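4. Januar

Endlich wieder Brot, das nach was schmeckt! Gestern Abend noch den Teig angesetzt, nach dem Zettel von Hortensia, und heute früh um 7 schon barfuß in der Küche gestanden, weil ich es nicht mehr ausgehalten habe. Der Teig war über Nacht fast aus der Schüssel geklettert, voller Blasen, ganz wunderbar. Ich hab ihn nur kurz gefaltet und dann in den Topf plumpsen lassen (etwas schief, aber egal).

Hortensia schwört ja auf 26 Minuten mit Deckel und dann noch mal so lange ohne. Bei mir waren es am Ende 29 ohne, weil mir die Kruste zu hell war, und genau so mach ich es jetzt immer. Dieses Knistern, wenn der Laib aus dem Ofen kommt! Ich stand mit dem Ohr drüber wie ein Kind an der Muschel. Die ganze Wohnung hat gerochen, bis ins Treppenhaus, und Édgar kam mit nassen Haaren aus dem Bad und wollte sofort den Knust. Hat er nicht bekommen. Eine Stunde auskühlen, so steht es auf dem Zettel, und ich hab tatsächlich 40 Minuten durchgehalten, immerhin.

Überhaupt, Frühstück in diesem Jahr! Im Dezember haben wir ja fast nur Lebkuchen gegessen, morgens im Stehen, und das will ich nicht mehr. Ich will dicke Scheiben, richtig dicke, und ein Ei obendrauf, und dazu einen Teller, der auf dem Tisch steht und nicht auf dem Fensterbrett. Austra meint, ein Spiegelei gehört bei ganz kleiner Flamme gemacht, damit der Rand weich bleibt. Ich mag ihn lieber wild und zackig, Hauptsache, das Gelbe läuft noch. Darüber könnten wir stundenlang telefonieren und haben es auch schon getan.

Die Zitronen von Nidia müssen auch endlich weg. Curd wäre schön, oder doch eingelegt mit Salz, so wie Sheyla sie immer zu den Linsen gibt? Für beides reichen sie nicht. Die Limette kommt in den Tee. 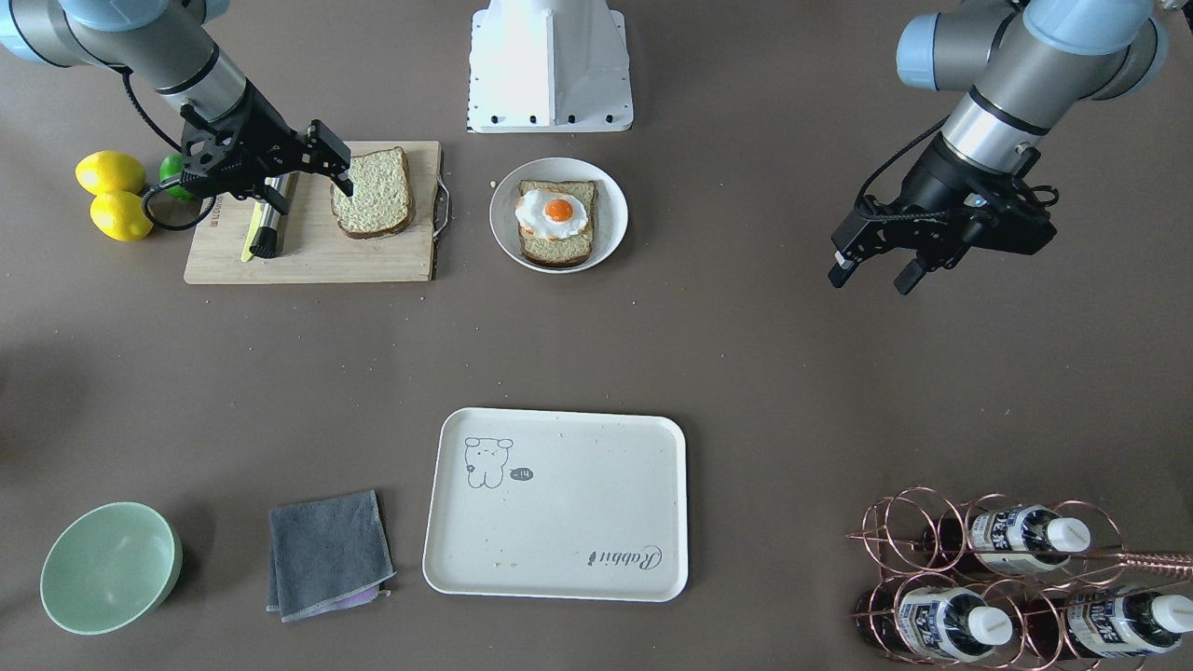
Zurück zum Spiegelei, das muss ich nämlich unbedingt noch aufschreiben: Butter UND ein Tropfen Öl, dann wird nichts braun, was nicht braun werden soll. Und das Salz erst auf dem Teller. Eine Scheibe mit Ei, eine zweite ohne alles, nur so, um zu merken, wie gut das Brot ist. Ich hab beim Kauen die Augen zugemacht, Édgar hat gelacht und dann dasselbe gemacht.

Krümel natürlich überall. Das Brettchen muss ich bald mal wieder ölen, das steht seit Wochen auf der Liste. Morgen Roggenmehl holen, und Hortensia anrufen und fragen, ob ich Walnüsse reintun darf oder ob sie mir dann den Zettel wieder wegnimmt. Ein Viertel vom Laib ist noch da, in ein Geschirrtuch gewickelt. Das wird Abendbrot.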